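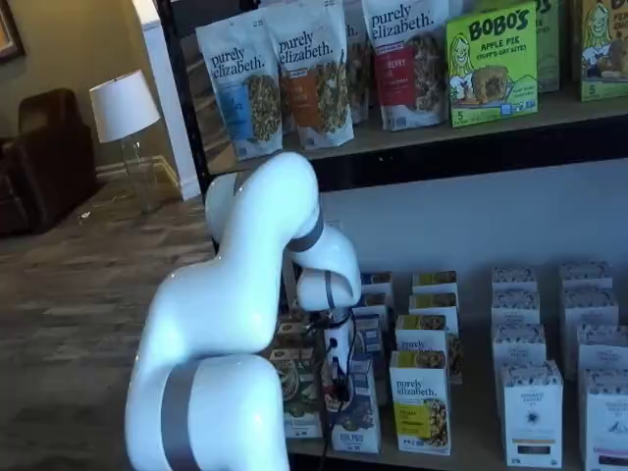 Pendthorpe School of Hospitality and Retail
Dry Goods Management, Unit 6: Facing and Rotating Packaged Foods
Instructor: Hye-jin Won
Revised 2023-10-17

Purpose of the unit

Students will learn to set up, face and rotate a shelf of packaged breakfast and snack foods. Unit 5 dealt with receiving and date checks, and those procedures are assumed here. Students who missed the receiving practical should see Mal-soon Pyo before attempting the exercise below.

6.1 Terms

Facing: the side of a package turned toward the customer. Also, one package width of shelf space given to a product.
Column: packages of one product placed one behind another, from the front of the shelf to the back.
Rotation: moving older stock forward and placing newer stock behind it.
Void: a gap in the front row.

6.2 Pouches and boxes

Pouches and boxes behave differently on a shelf and should be planned separately. A pouch stands on a folded base and leans when its neighbors are removed. Granola pouches are therefore kept close together, upright, with the front panel square to the shelf edge. Where a brand separates its flavors by label color, as Purely Elizabeth does on its granola pouches with blue, orange-brown and red, each color is kept in its own column. A second pouch of the same flavor goes directly behind the first.

Boxes hold their shape and may be stacked. Small boxes on a lower shelf are commonly built into columns two or more high. The front panel of every box in a column faces forward, including those at the back, so that the column still reads correctly after the first box is sold. Larger cartons, such as the green Bobo's boxes of Stuff'd Oat Bites, stand upright with the flavor name in full view.

6.3 Rotation procedure

Remove the front packages and set them on the cart in order. Read the date on each. Wipe the shelf. Place the latest date at the back and work forward. Return any package with a torn seal, crushed corner or unreadable date to the instructor's table. Do not reach over a stacked column to fill the space behind it; take the column down first.

Stock with 19 days or fewer remaining is entered on the short-date sheet. The Avham textbook gives a different limit, and students should use the one stated here for all graded work.

6.4 Practical exercise

Students work in pairs. Each pair is assigned one shelf and has up to 7 minutes to rotate and face it. Bok-nam Jeon will check the dates and Sotiris Vasilakis will check the facings. Two errors of the same type require a repeat.

Reading for the next meeting: Kong, chapter 2, on shelf labels and price changes. Bring the completed short-date sheet.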